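Rearranging the mezzanine workroom, part two: benches, light and the railing

January 18, 2024

The first part of this covered the floor: what was under the old carpet tiles, how far out of level the boards were, and why I stopped trying to correct them. This part deals with the furniture. The room is the upper level at Modside, open on one side, with the stairs coming up at the far end. It has been used as a workroom since June and the layout had grown by accident. Whatever arrived last went wherever there was a gap.

I moved everything twice. The first arrangement lasted 26 days and failed on cable runs. The second is the one I am keeping.

Constraints first. The open side has a metal railing and nothing should be pushed against it that could go over or through. The outlets are on the wall opposite. The light comes from tubes on the ceiling, and their position is fixed unless I want to pay an electrician, which I don't. So there are two lines in the room that cannot move, the railing and the lights, and one that can be extended at some cost, the power.

The first arrangement put the benches along the wall with the outlets. It is the obvious choice and it keeps the cables short. The trouble is that anyone working there faces the wall with the tubes behind them, and their own shadow falls on the work. I measured light at the bench surface with a cheap meter, standing where a person would stand, and then again from the side. The drop was large enough that I didn't bother with a second set of readings. The other problem was that all the cables ended up in the same corner. Three power strips behind one bench is untidy, and it meant pulling the bench out whenever something had to be unplugged.

The second arrangement turns the main run of desks so that the railing is behind them, with a gap left for walking. Equipment stays on the workbench at one end and the desktop next to it is kept clear. People stand on the room side. Power comes across the floor in a single low-profile duct from Dridard, 51 mm wide, which can be stepped on without complaint from either party.
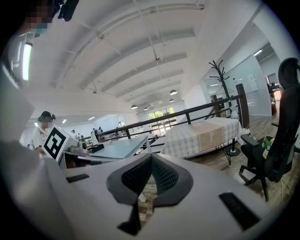
Alhassan

The desktop is a light blue-grey one. I had a darker surface there before and it made small black parts hard to find. Black screws on a dark top are a waste of an afternoon. The pale color has a cost, in that it shows every ring and pencil mark, so it gets wiped at the end of the day with a damp cloth and nothing stronger. I tried a solvent cleaner on an offcut and it left a dull patch.

The rule for the desktop is that it is empty when work stops. Equipment that lives upstairs permanently goes on the workbench. Anything else goes back on the shelf or downstairs. I had a rule before this that allowed "current projects" to stay out, and the definition of current widened until there was no bench left.

Some notes on the railing. It is black metal with vertical posts and horizontal bars, and it ends at a dark wooden post. The wood is older than the metal and was presumably kept from whatever balustrade was there before. The fixing between the two was loose when I took the room over. The bolts had been put in without washers and had pulled slightly into the wood. I took them out one at a time, filled the crushed part with epoxy, drilled again after a day and refitted with wide washers. There has been no movement since. If you have a similar joint between metal and old timber, check it by pushing at hand height, not at the base, where everything feels solid.

Horizontal bars are a problem near a bench. Small items roll, and there is nothing at desk height to stop them going through. I considered a mesh panel and a clear sheet. Mesh would have been lighter and would have let air through, but cutting it neatly to follow the bars was more work than I wanted. A sheet would have needed standoffs at every post. In the end I fitted neither and added a lip to the back of the workbench – a strip of aluminum angle, 7 mm proud of the surface, held with double-sided tape. It stops screws and it stops pencils. It would not stop anything heavy, and heavy things should be nowhere near the back of the bench.

Lighting. I left the tubes where they were and changed the furniture to suit them, which was free. They are bright enough for general work. For soldering or reading markings on components I still want a local lamp, and I have a Trurnov clamp lamp that moves between the benches. The clamp opens wide enough for the workbench but needs a scrap of rubber under the jaw or it creeps. The lamp goes on the shelf with the rest at the end of the day.

Glare was the one thing I did not predict. A pale desktop under a bright tube reflects more than a dark one, and if you sit low you notice it. Standing, it is fine. Most of the work up here is done standing, so I have left it alone. A matte mat would fix it for seated work.

Walking space is the last item. With the desks off the wall there is now a clear route from the stairs to the far end without turning sideways. Two people can stand on the room side of the desks and a third can pass behind them. In the first arrangement the passing person had to wait, and waiting people lean on things.

Costs, for anyone planning the same: the duct, the aluminum angle, a tube of epoxy, washers and tape. The desks and benches I already had. The largest cost was time, and most of that went into the first arrangement, which I could have skipped by standing in the room with the lights on before moving anything.

Still to do:

Label both ends of every cable in the duct. I did one end and then ran out of tape.

Replace the temporary shelf at the top of the stairs. It holds, but the brackets are the wrong size for the load.

Put felt under the workbench feet. It carries noise to the room below, mostly when something is set down hard.

Part three will be about the shelf, once I have decided between fixing it to the wall and standing it on the floor. The wall is plasterboard over something I have not identified yet. I drilled one test hole and got gray dust, then a void, then brick, and I would like a second hole before I trust it with any weight.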